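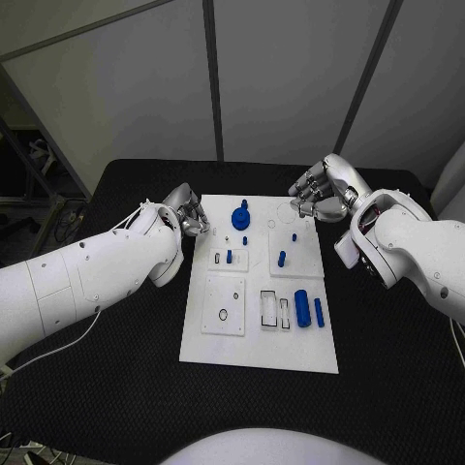

White board with the blue parts, black tabletop

Subject: Re: [nallgate-drawing] Construction lines on the otter sheet

> I have tried the otter sheet with two groups now. In step 2 the body
> oval is drawn before the head, and most beginners make it too large.
> By step 4 the tail runs off the paper. Would it help to give sizes,
> or should the order be changed? Also, which pencil do people use for
> the first lines? Mine will not rub out cleanly.

I would keep the order and give one size. Draw the head circle first at 18 mm across, then mark the body length from it as a multiple of the head. Four heads from nose to rump works for the otter, and the tail takes another two and a half. On A5 paper that leaves a margin on both sides.

The body oval in step 2 is too round in any case. It should be closer to a bean, with the flatter side underneath. The back legs start at the lower end of the bean and the front legs one head behind the chin. If the legs are placed before the neck lines are joined, the shoulder comes out too high.

On pencils: I use a 2H for steps 1 to 3 and a B for the outline. The Dadex 2H is harder than most and leaves a groove if pressed. The Furukawa one is softer and rubs out well on ordinary cartridge paper, less well on the smooth Skusum pads. Hold it further back than for writing.

Two corrections to the sheet while it is open:

- Step 3 shows the ear level with the eye. It should sit slightly above and well back.
- Step 5 asks for whiskers before the outline is inked. They should come after, drawn outwards from the muzzle in single strokes.

The fur can stay as it is. Short marks along the back and under the jaw are enough, and I would drop the shading on the belly.

I have 50 copies of the old version left and will use them up before printing again, so there is no rush for the new file.

--
nallgate-drawing mailing list
To leave, send a blank message with "unsubscribe" as the subject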